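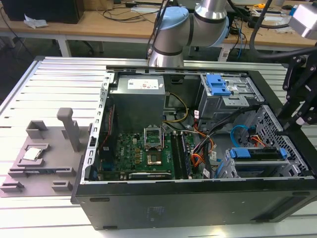

Minutes of the Equipment Reuse Group, Drestalmont Building, Room 213

Search this site Enter keywords Go

2020-08-27
Posted by the Office of the Recording Secretary, Prultley Technical College

1. Opening and approval of minutes

The chair called the meeting to order. The minutes of the previous meeting were approved with one correction: under Storage, "monitor stands" should read "monitor arms." Apologies had been received from the library and from the front office.

2. Matters arising

The replacement lock for the parts cupboard has been fitted, and keys are held at the Drestalmont desk. The request for a second label printer was refused and will not be resubmitted this year. The group noted that the old sign on the door of Room 213 still reads "Drafting," and that deliveries continue to go to the wrong floor as a result. The secretary will write to building services again.

3. Desktop computers withdrawn from classrooms

The group received the bench report on the black desktop towers withdrawn from classrooms in March. Work is done with the tower on its side on the slatted aluminum table, side panel off and the interior facing up. The report recommended that this remain the standard position, as the memory slots, the drive bays and the processor socket can then all be reached without turning the case. The recommendation was accepted.

Processors. It was reported that processors had at times been put down on the table top after removal. The group agreed that a processor taken out of its socket is to go directly into the square recess on the gray fixture plate beside the case and is to stay there until it is either bagged or put back. No processor is to be left on the slats. While the socket is empty and its bracket is raised, no tool or loose screw is to be passed over it. A member asked whether the plastic socket covers could be bought separately. The bench lead will ask Radu, the college's parts supplier, and report back.

Memory. Modules are to be bagged by size and speed. Mixed bags are to be returned to the bench for sorting and may not be placed in the cupboard.

Cables. There was a long discussion of cables. The report noted that most of the damage found at inspection was to connectors, and that in nearly every case someone had pulled on the cable itself. The flat data cables were the worst affected. It was agreed that the written procedure should say the following: take hold of the connector, press the latch if there is one, and draw it straight out.
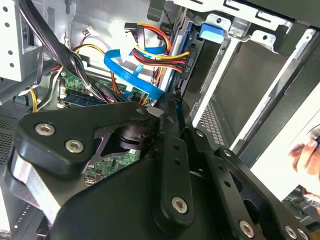

It was further agreed that cables should not be folded tightly when they are stored, and that any cable with a visible crease should be tested before it is issued again. The wider ribbon cables found in older towers will be kept only if the parts list shows a machine still in use that takes them. One member considered this too strict and asked that the objection be recorded.

Power supplies. No power supply is to be opened on the premises. Supplies that fail the bench test go out with the metal recycling, with the label left in place so that the recycler can sort them.

Drive bays. The blue plastic rails and latches are to be kept with the case they came from. The practice of collecting them in one tub has been given up, as rails from different models were being forced into bays where they did not fit. Hard drives remain subject to the data erasure policy and were not discussed further.

4. Budget

The group has 1,000 dollars for the year, of which 900 dollars remains. The following were approved for purchase from Radu:

- antistatic bags, small and medium
- replacement screwdriver bits
- lidded tubs for the cupboard shelves

A proposal to buy a second work table was held over until the floor plan for Room 213 has been settled. The group asked that the quotation include delivery, which was left off the last one and had to be met from the stationery budget.

5. Mosura inventory system

The trial of the Mosura inventory system has been extended to the end of term. Users reported that the search page is slow and that entries made under "processor" are not found by a search for "CPU." It was agreed to use the word "processor" in all new entries. Older entries will be corrected as parts are checked out - no separate session will be held for this purpose.

The group asked whether the condition field could be changed to a short list of choices. At present, anything may be typed in it, and the terms used vary widely from one entry to the next. The secretary will raise this with the office that manages the system.

6. Care of the room

Members are reminded that the table is to be cleared of screws at the end of each session and that screws are not to be swept through the gaps between the slats. Food and drink remain prohibited in Room 213. Covered water bottles may be left on the shelf by the door.

7. Actions

Secretary: write to building services about the door sign; raise the condition field with the inventory office.
Bench lead: revise the written procedure as set out under item 3; ask Radu about socket covers; obtain a quotation that includes delivery.
All members: use "processor" in new Mosura entries.

8. Next meeting

The next meeting will be held in the same room. Items for the agenda should reach the secretary one week in advance. The meeting was adjourned.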